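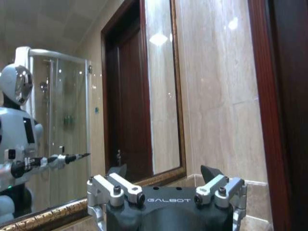 Torham, 6th April — Veko, the family-owned home furnishings shop on the old market square, is delighted to announce the opening of its new secondhand and restoration floor, which will welcome its first visitors in May. For years our customers have asked us what to do with the good old things that come down to them from parents and aunts, and for years we have told them to hang on to them a little longer. Now we can finally say bring them in! A large wall mirror in an ornate gold frame, with the kind of carving along its lower edge that looks as if it came out of a much older house, is very much the sort of piece we have in mind, and so are sideboards, reading lamps, hall chairs and all those small tables that never seem to have a proper name.

The new floor takes up the whole upper level of the Veko building, 3000 square feet in all, and is reached by the main staircase or by the elevator next to the curtain department. It has been divided into four rooms, and each one will be arranged the way a person might really live in it, with furniture of different ages standing side by side. We have always felt that a home looks friendliest when it hasn't all been bought on the same afternoon.

Repair work will be carried out by Bednárik, the restoration workshop from the other side of the river, whose people have been mending chairs and regilding frames for longer than our shop has been in business. They will keep a bench on the floor during opening hours, and visitors are warmly invited to stop and ask questions. Small jobs such as a loose joint, a missing knob or a chipped bit of molding can often be looked at while you wait. Larger jobs will go back to the workshop, and customers will get a written price before any work begins.

Cleaning and care products will come from Orkuso, a small maker of waxes and polishes that many of our regular customers already know from the shelf by the downstairs register (yes, the lemon one is coming back). The full range will be sold upstairs, along with soft cloths, brushes and refills for empty tins.

Anyone who would like to sell a piece through Veko may send us a photo and a few words about its size, condition and history, as far as it is known. Please don't polish or repaint anything before we have seen it — old finishes are easily lost, and we would much prefer to meet your cupboard with its dust on. Pieces we accept will be shown for up to four months, after which the owner may lower the price, take the piece home or leave it with us a while longer.

As a thank-you to the neighborhood, the first 100 households to visit the new floor will receive a tin of furniture wax and a printed booklet on looking after old wood, glass and gilding. Coffee and poppy seed cake will be served throughout the opening week.

Opening hours will be the same as for the rest of the shop. Press visits before the opening can be arranged through the Veko front desk.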